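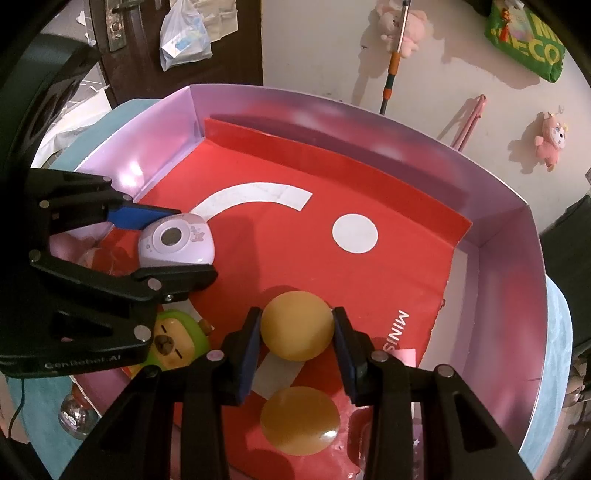 Do the finger pads matter more than the jaw opening when you pick up a ping-pong-sized ball? For us they do: the ball stayed put with the textured pads and crept out with the smooth ones at the same opening.

Home > Lists > Grippers and Arms > Message 2529

We use cookies to remember your list settings. OK

November 25, 2019
From: Nivaldo Vasconcelos
Re: pads on the hand-held pair

Lacerda wrote:
> We ran 80 grasps on the Ornell pads and dropped 39, nearly all
> of them round things. Is it the pads or are we closing too
> slowly? Jotis reckons it's the controller.

I'd leave the controller alone for now. We tried the Enis settings and the stock ones back to back, some 30 grasps each, and couldn't tell them apart. Changing the pads showed up straight away. Wipe them between runs too - ours pick up fluff from the blanket and the grip goes off.

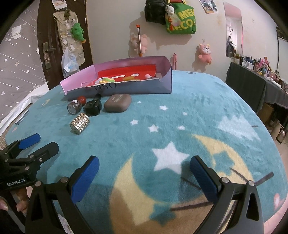

Two hand-held grippers at the blanket, small objects set out by the box.

For the next round, please keep the centre of the blanket clear until both grippers are up and the views are checked. Small shiny items gave us more trouble than the ball did, so log those separately. The studded metal cylinder is worth a few extra tries, end-on as well as side-on.

I haven't compared closing speeds properly. If you do it before April, post the raw log and not only the totals.

Nivaldo

Filed under: End effectors, Pads and fingertips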